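Bedance Session Rules Kit for Handheld Grippers

Product code 301. Sold by Clanano, written by people who have read too many incident forms.

If your team records chores with handheld grippers, you already own a safety policy. It may be a sticky note. The Bedance kit replaces the note with something an auditor can read without sighing.

What's in the box
A spiral-bound rule book, a pad of session sheets, 2 wipe-clean wall cards and a sheet of labels for tagging tools. The pen is not included. It was, until January, when we found out what everyone did with the pens.

What the rules cover
Most robot safety paperwork assumes a large arm bolted to a floor behind a fence. Handheld work happens in bedrooms and kitchens, with a person on the end of every tool, so the kit sticks to what goes wrong there:

Fingers. Keep the free hand out of the jaws. Yes, even to fix a sleeve.
Two operators, one item. Agree who grips first and say it out loud. Telepathy is not a recognized control.
Cables and straps. Nothing trails across a walkway.
Private things. Letters, screens and family photos leave the room before recording starts. Consent is signed by everyone who lives there, including the teenager.
Labels. Every tool carries a number, and that number goes on the sheet. "The black one" is not a number.
Breaks. Written down in advance, then taken.

Working with laundry
Section 3 is the longest, and we're sorry about that. Cloth is soft, which makes people careless around it. The rules ask for a clear surface bigger than the garment, one garment out at a time, and tool heads kept apart when two people reach for the same shirt. 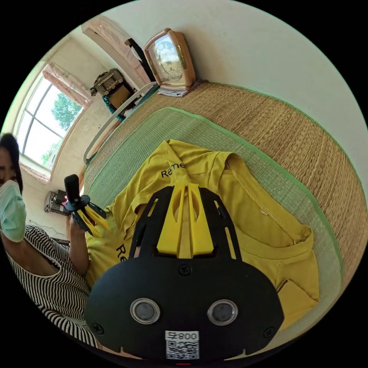 Two grippers over one yellow T-shirt, on a mat laid across a bed.

Who it suits
Small labs, contractors and home recording crews. Lingyun Ding at Dretimthorpe wrote the checklist pages and cut them twice, for which you should be grateful. If you run fenced industrial cells, you want the Foulkes binder – it's heavier and has tabs.

Ordering
Session sheets come in refill packs of 1000. Wall cards are sold singly. Current edition: 1 May 2026. Owners of the previous edition can swap the rule book for the cost of postage. Please keep your old sticky note.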